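Betthorpe centre opens its doors for robot demonstration

Visitors to the Utari robotics centre in Betthorpe were shown a two-armed household robot at work during an open day held on Thursday, June 27, 2019. The demonstration was set in a kitchen corner with a table and a refrigerator, and the task involved bottled drinks.

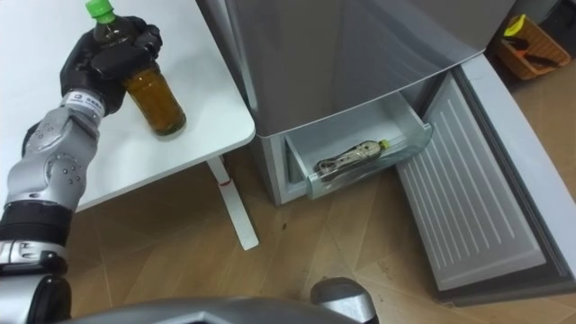 Sessions and admission

The centre, which is run jointly by Duker and Zarei, ran the demonstration in 3 sessions. Admission was free and 298 visitors signed in at reception. Staff spoke on how a robot hand is made to hold a plastic bottle firmly without crushing it, and on the use of two hands on one object.

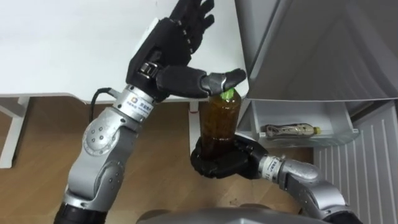 Will there be another open day this year?
A second open day is planned for December. Booking details will be posted on the centre's website in the autumn.

School groups may also apply for weekday visits during term. Applications should be made in writing to the Betthorpe office. 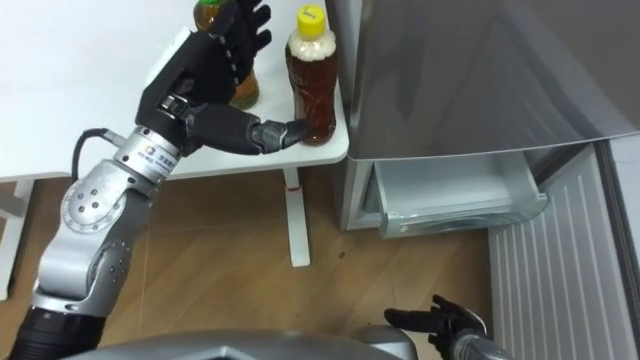
The robot's hand at the table, with the freezer drawer open. Utari open day, Betthorpe.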